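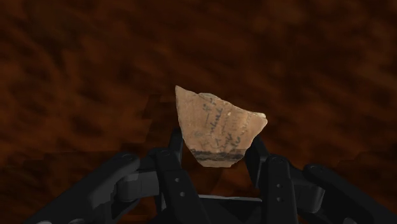 Seul-gi Cheon has nine minutes before the next batch has to go out, so we talk while she types. Wurholm, second floor, the room with the bad radiator. She runs the example gathering for Wiltetti, the project that is trying to teach a robot hand to pick up broken pottery and not break it more.

"Nobody gives you the real ones to practice on," she says. "Would you? So we make them up. Simulated clay, simulated hand, real person driving it."

The real person is mostly Do-yoon Ji. He wears a glove, moves his fingers, the hand on the screen moves its own. Every grasp gets saved, good or bad. The count this morning was 3,887. Of those, 2,178 were marked as good holds. The rest are drops, pinches, slips, and what Ji calls "the ones where I sneezed."

I ask if the bad ones get thrown out. Cheon looks a bit offended.

"No. No no. We label them. If it only ever sees good holds it has no idea what going wrong feels like. The first version, we trained it on clean stuff only, and it would squeeze harder every time something slid. Which on a real sherd – well. Crumbs."

So the drops stay in. There's a tag for each kind of failure and the tags are, she admits, a mess. Two people can watch the same slip and name it differently. They spent most of February arguing about the difference between "slide" and "rotate" and then redid 123 labels by hand.

Why pottery? Grostelmont, the firm paying for it, sorts finds for museums and dig teams. Boxes and boxes of fragments, each one has to be lifted, turned, photographed front and back, put down again. People do it now and they're good at it. They also get tired. The plan is for the hand to do the lifting and turning and leave the reading to people.

The reading matters because of the ink. Some pieces have writing on them, and Cheon wants the fingers kept off it. "Hold from behind, hold at the edges. Don't park a fingertip on somebody's letter." The simulated sherds get handwriting for that reason, and painted bands too. The text isn't meant to be read. Ji tried to read it anyway, for a week. "I thought I had a word," he says. "I did not have a word."

Ji has opinions about shape. Flat ones with a straight side are easy. The ones he hates are narrow at the bottom, because the weight sits high and the piece wants to tip forward as soon as you lift. "You can feel it going. Well, you can't feel it, that's the problem, there's no feel in the glove. You see it going."

No touch in the glove is the big gap, and both of them bring it up before I do. The simulator knows the contact forces, and those are saved with each grasp, but the person driving only gets the picture. A small tool they call Wi shows the pressure as a number in the corner of Ji's screen. He says he stopped looking at it after two days. Cheon didnt know that. There is a short silence.

"We'll talk about that," she says.

What about variety, I ask – can't the computer just make thousands more by itself? It can and it does, they shift the lighting, swap the background, roughen the clay. But a copied grasp is still the same grasp. Same habits, same thumb. Ji always comes in from the left first, and for a while so did the learner, even when the left side was the worst place to go. They have a second driver starting next month, left-handed, picked partly for that.

And real clay? Soon-ish. They have a tray of modern flowerpot bits to start on, smashed on purpose in the parking lot, wich Ji describes as the best afternoon of the job so far. Nothing old goes near the hand until it can do the flowerpots without chipping an edge.

Cheon's batch finishes checking while we're on this. Two files rejected, bad timestamps. She swears, quietly, and asks Ji to put the glove back on.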